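Kitchen Handbook for Guests and Long-Stay Tenants
Nyanda House, Lirusville

Section 3: The Double Sink
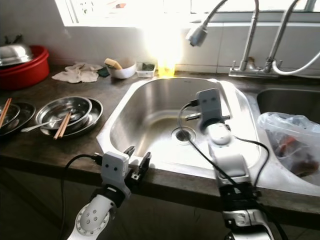
3.1 Before you start

The kitchen has a stainless steel sink with two basins, set into the dark brown countertop under the window. The left basin is large and deep and is used for washing. The right basin is for rinsing, or for holding things while you work on the left side. Use the right basin for rinsing only after it has been cleared and wiped.

You will need:
Dish soap (lower cabinet, left door)
The yellow sponge, kept in the small white bowl behind the left basin
The green scouring pad, kept in the white rectangular dish next to the bowl
A dry cloth from the second drawer
Baking soda, for the weekly clean only

Replacement sponges and pads are in the hall closet, on the shelf marked Kitchen. Write what you take on the sheet inside the closet door.

3.2 Faucet and spray hose

The sink has a chrome faucet with a tall curved spout and one lever. There is also a flexible pull-out hose with a silver spray head.

1. Open the lever slowly. Water pressure in Lirusville is high in the early morning.
2. Let the water run until it reaches the temperature you want. Hot water takes 18 seconds to reach the kitchen if no one else is using it.
3. To use the spray head, take hold of it before you turn on the water.
4. When you finish, turn off the water first, then guide the spray head back to its resting position. Do not let it drop.

CAUTION: The water heater is set high for the laundry room. Test the water with a finger before you put both hands under it.

NOTE: Leave the hoses as you find them. If one has come loose or is dripping at the joint, close the valve under the sink and call Erick Makokha, extension 1070.

3.3 Washing dishes

1. Scrape plates into the food waste bin. There is no garbage disposal under either drain.
2. Put the stopper in the left basin and fill it to one third.
3. Add one squeeze of soap.
4. Wash glasses first, then flatware, then plates. Leave greasy pans for last.
5. Change the water when it turns cloudy.
6. Rinse in the right basin and stack everything on the drying rack.
7. Pull the stopper and check the drain for scraps. Put them in the bin.

Use the sponge for glasses, plates and nonstick pans. The scouring pad is for oven dishes and bare steel pots. It will scratch nonstick coatings, and the tenant who scratches a Trasirico pan pays for a new one.

3.4 Bags and groceries in the sink

Plastic bags may be set down in the right basin while you unpack. Take them out within the hour. A bag lying over the drain will hold back water, and the basin can fill faster than you expect if the faucet is swung to that side.

Do not leave raw meat or fish to thaw in either basin. Use a tray on the bottom shelf of the refrigerator.

3.5 Daily wipe-down

1. Rinse both basins with warm water.
2. Wipe the walls and floor of each basin with the sponge, following the direction of the brushed finish.
3. Go once around the metal collar of the drain.
4. Wipe the back rim, where hard water spots show first.
5. Dry the base plate of the faucet and the countertop along the front edge.
6. Squeeze out the sponge and put it back in its bowl. Put the pad back in its dish. Neither one should sit in water.

3.6 Weekly clean

1. Sprinkle baking soda over the floor of the left basin and leave it for ten minutes.
2. Rub with a damp cloth and rinse well.
3. Repeat for the right basin.
4. Wipe the white tile behind the counter.
5. Empty, wash and dry the sponge bowl and the pad dish.

CAUTION: Do not use bleach, steel wool or Nastix oven cleaner on the sink. Bleach will pit the steel.

3.7 Slow drain

Clear the drain opening by hand first, wearing gloves. Pour in a kettle of hot water and wait 2 minutes. If the water still stands, report it to Kerubo Shirima at the front desk. Do not open the trap yourself.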